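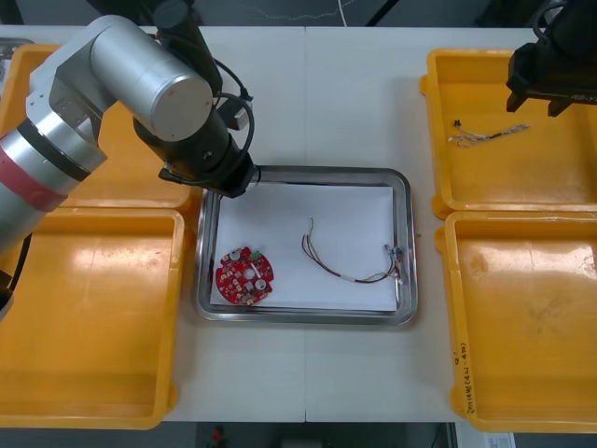 Pravesh Naidoo was against it, and he said so at the first meeting. He told the managers that sorting was the part of the job where a new hire learned what a good harness looked like, and that if the arms took over the sorting, people would come to the repair bench without ever having handled the parts. He still thinks so. He also says his hands hurt less than they did last winter.

Both things can be true at Besgate, where electronic assemblies come in from appliance makers and service shops to be taken apart, checked and sent on. Circuit boards and wire harnesses arrive mixed together. Someone has to separate them before anybody can test them, and for most of the company's life that someone was a person on a stool with a tray in front of them and bins on either side.

The sorting line had 15 people on it when the company began trying out arms in December. It now has six. The other nine moved to testing, repair or shipping, and management says no one was let go. That matches what the workers told me, though two of them pointed out that open jobs in the warehouse have gone unfilled.

The arms work in pairs at white tables, with a steel tray between them and yellow bins at the sides. The parts are small and awkward. A circuit board is the easy case, being stiff and much the same from one to the next. Wire is harder. A harness never lies the same way twice, its loose ends catch on whatever is next to it, and a grip that is fine for the connector can be wrong for the thin leads behind it.

People on the line talk about wire the way farmers talk about weather. A bad batch, with the harnesses tangled together, can take up most of a morning. When an arm can't separate two pieces it stops, a light comes on at the end of the row, and an operator walks over and pulls them apart by hand. Early on the lights were on nearly all the time. Some of the operators kept doing the sorting themselves and let the arms wait, which the engineers from Oren, the firm that set up the line, did not find out for a week.

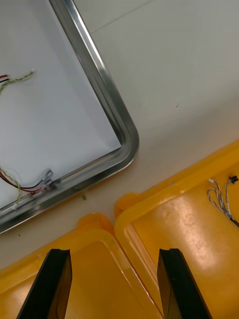

What the new job is like

An operator now looks after several tables at once. The work is mostly walking, watching and clearing stops. Operators also mark the tricky items so the engineers can go over them at the end of the shift, and they change the paper in the trays when it gets torn or dirty.

It pays a little more. The raise came to 25 cents an hour at first, and after complaints the company added a one-time payment of $500 for everyone who finished the training. Several people told me the payment was fair and the raise was not.

The complaint I heard most often was about talk. On the old line people sat elbow to elbow and the hours went by. Operators now stand far enough apart that they would have to shout, so they don't bother. One woman who has been with the company since it was still in the Stislow building said she knew everything about her neighbors' children in those days and now could not tell me who had a birthday this month.

Others like the change. A younger operator said he had never been able to sit still and would not go back to a stool. Another has started learning how the grip settings work and hopes to move over to the engineering side, where Oren's staff have been showing her how to adjust a pickup that keeps failing.

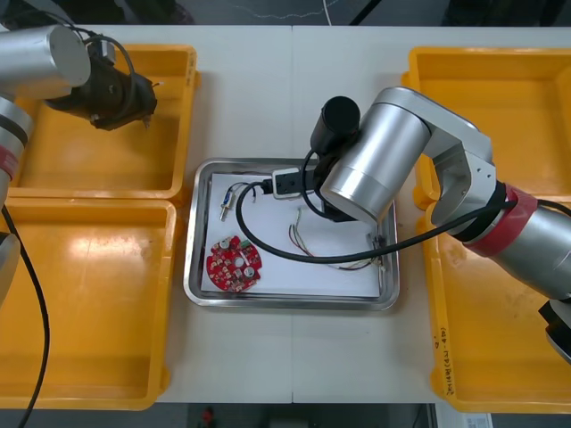
She practices during slow periods, usually on one type of harness at a time, and writes down what she changed in a notebook. The company has not promised her a position. Her supervisor told me there would probably be one within a year, but that it depended on a contract with Ntuli, a parts dealer that wants its returns handled faster than Besgate can manage now.

That contract is on everyone's mind. If it comes through, the company plans to add more tables and, it says, a few more people. If it doesn't, the workers I spoke with expect the line to stay as it is.

Naidoo, meanwhile, got part of what he asked for. New hires spend their first two weeks sorting by hand at an old bench near the loading door, before they go anywhere near the arms. He teaches them himself. He wanted a month, and he plans to bring it up again when the schedule for next year is discussed.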